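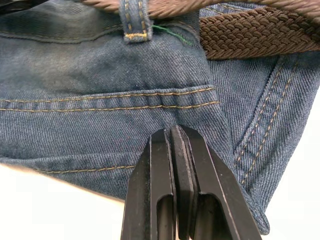 Threads > Robotics > Open days

Latest Threads Saved Search

Last updated: Tue 16 May

I went to the open day of Rekard in Cotcombe this week and I promised a few colleagues to write down what I saw. I will do it as a thread, in small pieces. I am a maintenance planner in a laundry company, so please read it with this in mind.

First the practical side. The visit is free, but you must register, and I had tried already in February and there were no places left. This time they had opened 264 places over the day, divided in small groups. My group started at the Plivness hall, on the side of the canal.

In the first room you sit and listen. The talk was longer than I wanted, but the part on grippers was good. The speaker said that a metal part has the same shape every time you take it, and a piece of clothing has a new shape each time you put it down. I wrote this in my notebook.

Then we went to the tables. The one where I stayed longest had two arms and a pair of denim with a belt. The task of the day was the belt: taking hold of it, guiding it at the loops, handling the buckle. At home I do this without looking. I had never thought how many small decisions are inside.

What is hard, as they explained it to us: a belt loop is small and stiff, and the cloth around it is soft. If the fingers press too much, the waistband moves away. If they press too little, they slide over the fabric. So one arm often has only the job of keeping something in place for the other one.

I asked if a braided belt is more difficult than a smooth leather one. The answer was yes and no. The braid is easier to grip. It can also catch on the edge of the loop, and then you have to go back a little and try again with another angle.

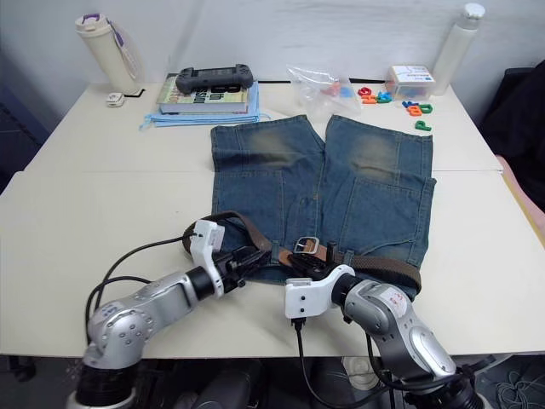 The speed is slow. I want to say it clearly, because in my company people see short films on the internet and they think that everything is ready. A person in our finishing room would be done and already at the next piece. The engineer at the table did not hide it. She said that speed is for later and first they want to see it go right on different clothes.

I liked that it is a normal table with normal things on it. At the big trade fair I visited with Van Acker (my former employer) every stand was so clean that you could not imagine anybody working there.

A number for those who asked: the engineer told us they had recorded 2340 attempts with clothing so far, and 292 of them with belts. I asked how many of the belt ones were good, and she preferred not to say a percentage before they have checked all of them. I respect that.

Would I use it in our laundry? For belts, no, we remove them at the entrance and they travel in a bag with a number. But a waistband that has to lie flat before pressing, this is our daily problem. I spoke about it with her for almost 34 minutes and I missed the coffee.

One small complaint. The floor plan they gave us at the door was wrong, and half of my group waited in front of a storage room. Also the hall is cold, take a sweater.

Someone asks below if children can come. Yes, from ten years, with an adult. There were a few in the group after mine and they stood closer to the line on the floor than we did.

The next open day is not announced yet. If I get the registration link I will add it to this thread. And if anyone here is working with denim in an industrial laundry, write to me, I would like to compare how you lay the waistband.

Previous Next Top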